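Software update: Simo's wrist view gets a new segmenter

The October release of the Fititz control stack is out, and most of the changes are in perception. If you run Simo for cloth work, plan on an hour to update and recalibrate.

The old segmenter split cloth by color and edge strength. That held up on plain towels and fell apart on prints. A dark fabric with a repeating motif gave it dozens of strong edges inside one piece of cloth, and the planner treated many of them as places to grasp. Nermin Türkmen rewrote the module over the summer. It now looks at texture over a wider window and groups a repeating pattern into one region before it looks for a border.

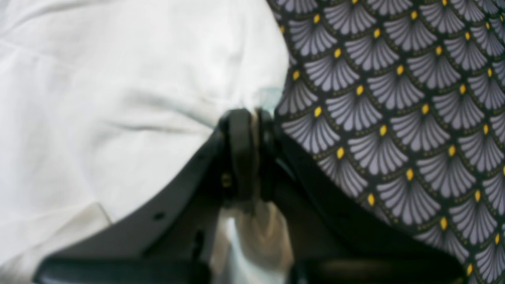

The second change concerns plain white cloth. Shallow creases used to come back as borders too, mostly when the wrist was close and the focus was soft. The new version keeps a confidence value for each border and passes it on to the planner. Anything under 53 is dropped by default. You can change this in the config file under border_min, but please run the replay set before you do.

The replay set itself has grown to 2000 wrist frames, all hand labeled at Workeck. It includes plain against printed fabric, shiny wrap, and views where the fingers hide a good part of the cloth. Finger masking is now done from the joint readings, so the gripper should no longer show up as a dark piece of fabric. If it does, your hand-eye calibration is off.

On the planning side, Hipólito Riquelme has moved the grasp check into its own process. It runs at 60 Hz and no longer waits for the arm planner to finish. Logs from both processes share one clock, and the Kocabaş viewer can open them side by side.

Known problems: clear film is still labeled as cloth in many views, and the viewer loses its place when you scrub backward past a dropped frame. Fixes for both are planned for version 5. Old config files will load, but the color_split setting is ignored and can be deleted.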